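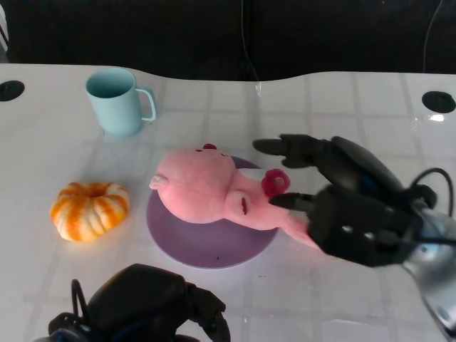

By Frauke Harms

The kitchen at Farano opens at six in the morning, and by ten past there is usually a line for the kettle. The building was a shoe factory once. It now holds 22 small workshops and offices on three floors, and they all share one kitchen on the second.

When the owners, a family firm called Venberg, bought the place, each floor had its own coffee corner. Pipes on the first and third floors were in poor shape, and fixing them would have cost more than building one good room. So the tenants got one good room. Some of them were angry. A bookbinder on the third floor told me she bought her own kettle the same week and kept it under her desk for a year.

She uses the shared one now. Her rent is 398 a month, kitchen included, and she says she walks down mainly to find out what is going on in the building. In March she found a printer that way, two doors from her own, after sending work across town for years.

Mugs are the one thing people still argue over. The rule is that anything left on the drying rack can be used by anyone. Anything with a name on it is supposed to be left alone. Dwivedi, a small upholstery firm on the ground floor, gave up on the rack and keeps 13 mugs in a locked cupboard. Others bring a cheap plastic one and take it back to their desks, where it stays until someone washes it.

Venberg put in a dishwasher last winter. It runs twice a day, and the job of emptying it moves from tenant to tenant by the week. The list hangs beside the door. Volimik, which repairs sewing machines, has swapped its turn so often that the others stopped asking why.

I spent a full day in the kitchen and had 17 conversations, most of them short. Only one person said he would go back to the old setup. He works on the first floor and has a bad knee, and the elevator is slow. Venberg has promised to look at it before the summer.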